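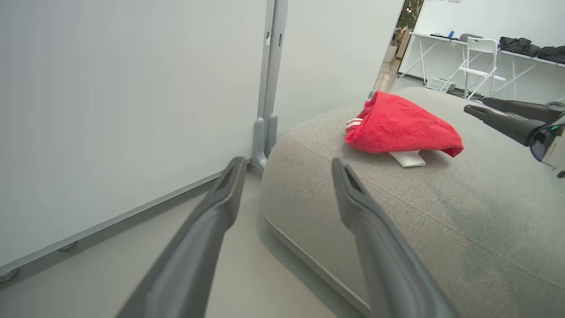
Open day questions: what do I ask the robot people?

Posted by Lougher7

My sister-in-law got us two spots at the Merkora open day next month and I said yes before thinking about it. I run the laundry room at a small guesthouse, so the towel folding demo is the one I care about. From what I've seen they do it on a big gray ottoman with a red towel bunched up on top of a folded white cloth, and two grippers come at it from different sides. My whole day is bunched up towels! But I know nothing about robots and I don't want to stand there nodding. Has anyone been to one of these? Can you get close, and will they let you ask stuff while it's running?

Nerys Wogan

I went to the one in January and had a great time, so go! They let us stand right behind the tape and the operator chatted the whole way through (she was lovely, and very patient with my dad). Ask her what happens when it grabs two layers at once – that got the longest answer of the day. Also ask whether it has ever worked with your kind of towel, because thick terry and thin kitchen cloths are different animals. I'd ask to see it start from a messy pile too. Some demos begin with the towel laid out flat, and that's the easy half if you ask me. Get there early, the parking lot behind the Coltitz building fills up and you end up walking from the bus stop.

Nikumeo

its ok. bit slow. bring a snack

spincycle1804

I fold for a living too, so I'd go in with a stopwatch on your phone. Time one towel from grab to finished stack and compare it with your own hands on a normal morning. Then ask how many it drops in an hour and who picks them up. The guy I talked to didn't have a number but he wrote my email down and did get back to me a week later. Wear flat shoes, there were hardly any chairs for visitors when I went.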